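Last updated: 11th September
By Sivaprasad Kurian

Right, before the Hastell watch-along at Lallport hall, I've been round with my usual checklist. Season two opener, big screen, 111 seats, and you lot do love bringing capes. Comments as I went!

Fire exits: PASS. Both doors open fully and the signs light up. Please don't prop the side one with the Captain Kurel standee again (I found him there in June, looking very noble).

Seating: PASS, with a moan. Row F had a wobbly chair, so I've taken it out and stuck a note on it. The gangway is wide enough as long as bags go under seats.

Cables: FAIL, then PASS. The projector lead ran straight across the middle aisle. It's taped down along the wall now, and I used a whole roll doing it.
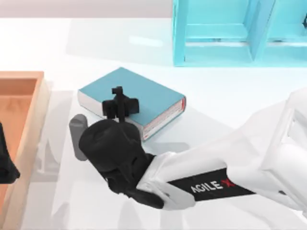

Screen and speakers: PASS. I tested them with the rooftop fight from the finale, purely for safety reasons, and the left speaker stand needed its bolt tightening. Still think Kotian survived that fall, by the way. We never saw him land!

Flashing lights: ACTION NEEDED. The trailer has a long strobe bit in the tunnel, so I want a warning on the door and one read out before we start.

Props: foam only, no metal, no exceptions, even if it's screen accurate.

First aid box: PASS, but low on plasters. I've ordered more.

Extinguishers: one by the kitchen is due its service, and I've emailed the hall to get it booked in.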